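Wostham Kitchen Words

A small collection of household instructions, gathered and typed up for anyone who finds a use for it

Last updated October 15, 2023

Welcome, and thank you for stopping by! Wostham Kitchen Words is a set of 314 short texts taken from the paper that comes with ordinary kitchen appliances: the folded sheets, the stickers, the booklets that end up in the drawer with the takeout menus and the dead batteries. It started as a way of keeping our own manuals in one place and grew from there, mostly through neighbors dropping off shoeboxes (and in one case a very heavy suitcase) of papers they couldn't bring themselves to throw out.

What you get

There are 2 files. The first, sheets.csv, has one row for each text, with the kind of appliance, the language of the original, the decade it was printed if we could tell, and the full wording. The second, phrases.csv, holds 2,000 single sentences pulled out of those sheets and sorted under 16 headings such as cleaning, first use, power cords, children, and storage over the winter. If you only want to browse, start with the second one. It is a lovely thing to read with a cup of coffee, especially the section on toasters, where the tone goes from friendly to stern in the space of a line.

The columns

sheet_id is a plain number and means nothing beyond the order in which things came out of the box.
appliance is one of our own everyday words (kettle, hot plate, mixer, and so on), so please don't expect it to match what a store would say.
lang is the language of the original. Most are English, with a good helping of Italian, Dutch and Chinese.
decade is left blank when there was no date and we didn't feel safe guessing.
text is the wording as printed, spelling mistakes and all.
english is our translation, if there is one.
notes is where we put everything that didn't fit anywhere else, and I'm afraid it got rather long in places.

How it was typed up

Everything was typed by hand and read through a second time against the paper. We kept capital letters as they were, since the shouting is half the charm of a safety warning. Line breaks were dropped, hyphens at the ends of lines were closed up, and little drawings of crossed-out plugs became the word SYMBOL in square brackets. Coffee stains did get the better of us here and there, and a word we couldn't make out is marked with three question marks.

The Italian sheets make up what we call the Puletti box, after the street it came from, and they are by far the chattiest. The Puletti mixer booklet spends most of a page congratulating you before it gets to the switch. The Dutch ones, from the Dijkstra box, are short and to the point, and were a joy to type on a tired evening.

Versions

The first version, which we called Skirnano for reasons that made sense at the kitchen table, went out in June and had a good many doubled rows. They're gone now. The blank lines at the bottom of sheets.csv are gone too, and the heading "hot surfaces" has been joined with "burns" because we kept filing the same sentences under both. If you built anything on Skirnano, the sheet numbers haven't changed, so you should be able to swap in the new files without much fuss.

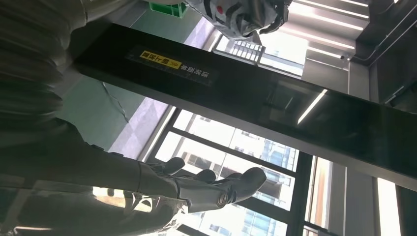 Are the Chinese texts translated into English?

Most of them are, and you'll find the translation in the english column next to the original. The shortest warnings were left alone wherever two of us read them differently, and the notes column says so. Better wordings are very welcome.

Using it

Please take it, share it, cut it up for classroom worksheets or print it on a tea towel. We only ask that you mention the name of the collection somewhere, and that you don't use it to decide whether your own old kettle is safe to plug in. Many of these sheets are older than the rules we have today.

If you spot a typo, send us the sheet number and the words on either side of it. Replies can be slow in the fall, when everybody's canning, but we do read every message and we fix things in batches.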